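Newsletter, 9. Dezember 2024

Veränderlicher Stern: Messreihe aus Mikusby abgeschlossen

Die Arbeitsgruppe an der Sternwarte Mikusby hat ihre Messreihe an einem schwachen veränderlichen Stern beendet. Ausgewertet wurden 1.011 Einzelmessungen aus 37 Nächten. Geplant waren 1.000 Messungen, das Ziel wurde in der letzten Nacht knapp übertroffen.

Die Helligkeit des Sterns schwankt mit einer Periode von vier Tagen. In älteren Katalogen war er als konstant geführt. Ieva Paulauskas, die die Auswertung geleitet hat, geht von einem engen Doppelsternsystem aus, bei dem sich die beiden Partner von der Erde aus gesehen gegenseitig teilweise verdecken. Für eine sichere Einordnung fehlen noch Spektren.
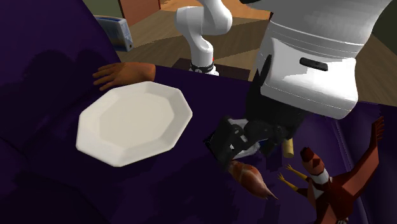 Weißer achteckiger Teller auf violettem Sofa, Computergrafik

Die Spektren soll die Partnersternwarte in Clasadport aufnehmen. Dort steht das größere Teleskop, allerdings war die Kuppel im Herbst wegen Arbeiten am Antrieb längere Zeit geschlossen. Der erste Beobachtungstermin ist noch für Dezember vorgesehen. Bei schlechtem Wetter verschiebt er sich ins neue Jahr, der Stern bleibt bis zum Frühjahr gut erreichbar.

Wer eigene Aufnahmen des Feldes hat, auch ältere, kann sie an die Arbeitsgruppe schicken. Gebraucht werden die unbearbeiteten Dateien mit Uhrzeit in UT und Angabe des Filters. Die Lichtkurve und die Liste der Vergleichssterne gibt es auf Anfrage.

4 Kommentare
37 Mal geteilt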